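Drornari: 160 cloth demos by hand and I'm hooked! No teleop rig, you just hold the gripper and do the chore yourself. Picking up a rag by the sink takes me seconds.

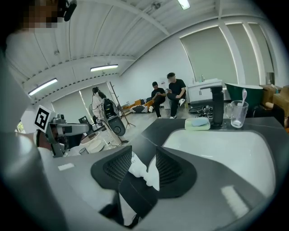
White cloth in the fingers, sink on the right

jokmont: Love it, but I'd still take remote control. By hand you can reach in ways the arm can't. We tossed 40 demos in March over that.

Drornari: Fair! I keep my elbow low now and go slower.

pikumholm: Disagree with jokmont, teleop on cloth is misery. 2 hours and my rag was still a ball lol. What finger pads are you using?

Contact the moderators | Back to top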